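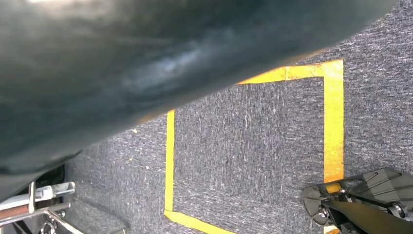
By Jérémie Tanguy | Food and Hospitality

News > Food and Drink > Restaurants

2 min read

Guillot, the French dining room on the ground floor of the Clivine building, will close at the end of November, its owners have confirmed. The tenancy will pass to Zelto, a bakery and wine bar group with six venues in the city's inner suburbs.

In a statement to staff and suppliers, the owners said the decision followed the expiry of the restaurant's lease and that terms for a further period could not be agreed. All bookings to the closing date will be honoured. Gift vouchers may be redeemed until the final service or refunded on application to the restaurant's office.

Guillot employs 97 people across its kitchen, floor and events teams. Zelto has undertaken to interview every employee who wishes to remain at the address, and said about half of the positions in the new venue would be offered before the handover. Accrued leave and other entitlements will be paid in full by the outgoing operator.
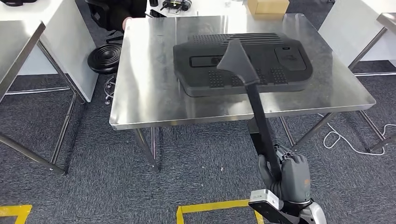

Head chef Inès Guérin will not transfer to the new business. She has accepted a position at Nindetti, the Italian restaurant on the harbour side of the precinct, where she will oversee the lunch menu and the pastry section from the new year.

"I am grateful to the regulars, and to the growers who kept supplying us through some lean winters," Ms Guérin said. "The duck will stay on until the last night."

Zelto's plans for the site, lodged with the council, provide for 204 seats, including a covered terrace on the laneway. The application seeks to extend trading hours to 2 am, an hour later than the present licence allows. Submissions from neighbouring residents and businesses are being received, and a determination is expected before the fit-out begins.

Comments (3)

marg_t
Had our wedding lunch there. Will try to get in for the duck one more time.

Old Fitter
204 seats is a lot for that laneway. Where is everyone meant to park?

kel.w
Good news for Nindetti, their desserts have needed some help.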